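Search this site
Enter keywords
Go

Home Economics and Everyday Objects, Unit 14
Handout: Play kitchens and what we claim for them

Florencio Llorente, with corrections by Demetrio Llorente

You will have read by now that a play kitchen teaches children to sort, to plan and to share. The Funditz leaflet in your reading pack says so on every page. I would like you to be slower to agree. Most of these claims rest on adults watching a child put a plastic strawberry in a pan and deciding afterwards what it meant.

Start with the objects. Before anyone says "breakfast set" or "picnic", write down what is on the table and leave the purpose blank. Last May's group skipped this step and lost marks for it.

Take the cookware first. A pan and a pot are close enough in shape that students call both of them "the saucepan" and then can't follow their own notes. Use size and colour. The slotted spatula lying across the two belongs to neither. The mint-green colander has a handle at each end and nothing in it, so please don't write "for the pasta". There isn't any pasta.

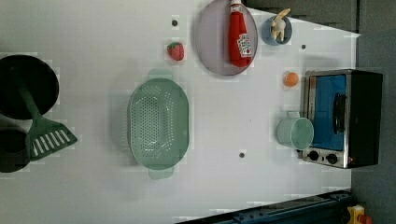

2. Grouping by use

The usual scheme, which I'll call the Cabello scheme after the workbook we took it from, has cookware, tableware, food and appliances. It looks tidy until you try it. Where does a ketchup bottle go? It is food, or packaging, or a condiment, depending on who is marking. If it is lying on a plate, half of you will file it under "served". I don't see why. People put bottles down wherever there is room.

Scale is the other nuisance. A play strawberry and a play orange may be nearer in size than the real ones, and a toaster oven shrunk for small hands still takes up more table than anything else in the kit. The Sorent catalogue lists 634 pieces and gives no scale for any of them.

3. Grouping by colour

Young children often do this, and we tend to mark it as the weaker answer. I'm not convinced it is. A child who sorts by colour has a rule and can stick to it, even if the green plates end up with the colander.

Fruit on the bare table is worth a separate line in your notes. Is it waiting for a plate, or did it roll off one? You can't tell, so don't guess.

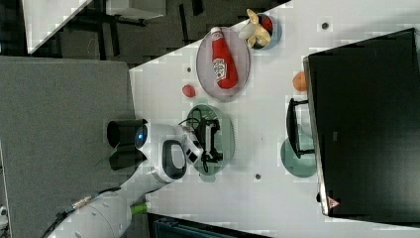
The same caution goes for bowls and cups. A banana in a bowl might be a fruit bowl, a dessert or simply the nearest gap. Give the container and the contents, and stop there.

For the exercise, use the Stiveter sheet, both columns. It is out of 70. Interpretation goes in the second column only, and must be short.

Comments

marlow_k: Does the spatula count as cookware or a utensil? Cabello has no utensils heading.

D. Llorente: Put it under cookware and say you weren't happy about it.

teabreak: My daughter sorts hers by what fits in the oven. Which column is that?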